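Warkum Capsule Line – Progress Report to the Grultiria Fund
2020-11-21

Six months in, and I get to start with the good news: the capsule wardrobe is real, it has sleeves, and it fits! When we last reported in April we had sketches, two rolls of test cotton and a lot of opinions about collars. We now have six finished pieces and a fit we're proud of.

Where the pieces stand

The wrap skirt, the boxy shirt, the wide-leg pant and the tank are final. The chore jacket is final except for the lining color (I keep going back and forth between rust and a soft olive, and I'd love your vote). The sixth piece, the Fekis dress, gave us the most trouble. The first version pulled across the shoulders as soon as you reached for anything, so we dropped the armhole, added a small pleat at the back yoke and cut it again. I wore the new one on a full workday, on a bike and through a family dinner, and I forgot I was testing it.

Fabric

Zakaria mill came through with the heavier twill we asked for. It washes beautifully and softens after the third or fourth wash without going baggy at the knee. The indigo still rubs off a little on light bags, so we are adding a rinse before sewing. That adds a week to the schedule but nothing to the price per yard, as the mill includes it in the finishing.

Orders

Our preorder goal for the first run was 300 pieces and we are at 176. The jacket leads by a wide margin, with the skirt close behind the pant. I expected the tank to do better – I think it looks plain on its own, and it needs to be shown under the jacket, half tucked, the way most of us wear it. New outfit pages are going up with that in mind.
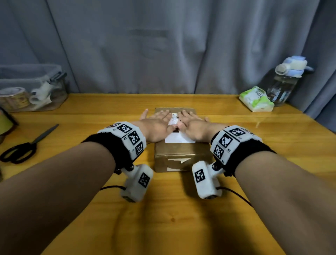

Packaging is the part I was least excited about in the spring, and it has become one of my favorites. We gave up on the glossy mailers and chose plain brown cardboard, with folded tissue inside and a care card on top. A small box with a white shipping label and a barcode on the lid is as dressed up as the outside needs to get. The money we had set aside for printed mailers has moved to better buttons, and the jacket looks so much richer for it.

What's next

Sewing of the first run starts once the rinse is approved. We still need a petite length for the pant, and I want one more fitting on the dress in the largest size before we cut. Spending is within the approved budget, and the itemized sheet follows separately. Please send your lining vote along with any questions on it.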